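When a Robot Lets Go: The Story of a Dropped Tool

A page for young visitors to the Nirkau Centre for Science and Work

Robots are used in many places where things must be sorted, packed or moved. Most of the time they do this safely. Now and then something goes wrong, and the people in charge must find out why. This page explains one fault that was found in our robot workshop, and what was done about it.

What is bin picking?

Bin picking means taking objects out of a large container, one at a time. For a person this is easy. You look, you reach and you close your fingers. A robot must be given instructions for each of these steps. It must work out where an object is, how to turn its wrist, and how hard to squeeze.

A gripper is the robot's hand. Ours has two flat metal fingers. They can hold a box very well, but a rounded handle is more difficult, as there is less for a flat finger to press against.
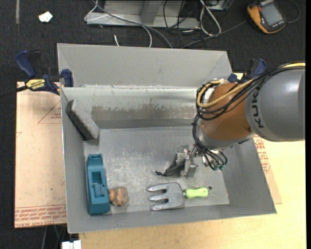 The robot arm reaching into the metal bin. The garden fork with the green handle is near the front wall.

What went wrong?

In February 2019 the robot was being tested with garden tools and other objects. It had made 18 lifts without any trouble. On the next lift it picked up a garden fork, raised it above the bin and dropped it. The robot did not notice. It carried on moving as though the fork were still in its hand, and then opened its fingers to put down nothing at all.

No one was hurt, because everyone was standing behind the safety line. The engineer on duty, Santeri Riihimäki, pressed the emergency stop button. This is a large red button which makes the arm stop moving.

Why did it happen?

The team found 2 causes. The first was that the gripper had been told to squeeze gently, using a setting meant for soft things. The second was that the robot checked its grip only once, when its fingers first closed. If an object slipped after that, the robot had no way of knowing.

What was changed?

The robot now checks its grip all the way through each lift. If it feels that the object has gone, it stops and waits for a person. The gripper also squeezes more firmly when it is lifting tools. The new instructions were tested for nine days before the robot was returned to normal use on April 16, 2019.

How can you stay safe near a robot?

Stay behind the line on the floor at all times.
Never reach into the bin, even if the arm is still. A robot that is waiting may start to move again.
If you see something fall, tell a member of staff – do not pick it up yourself.

Words to know

Fault: something in a machine that does not work as it should.
Gripper: the part of a robot that takes hold of things.
Emergency stop: a button that halts a machine at once.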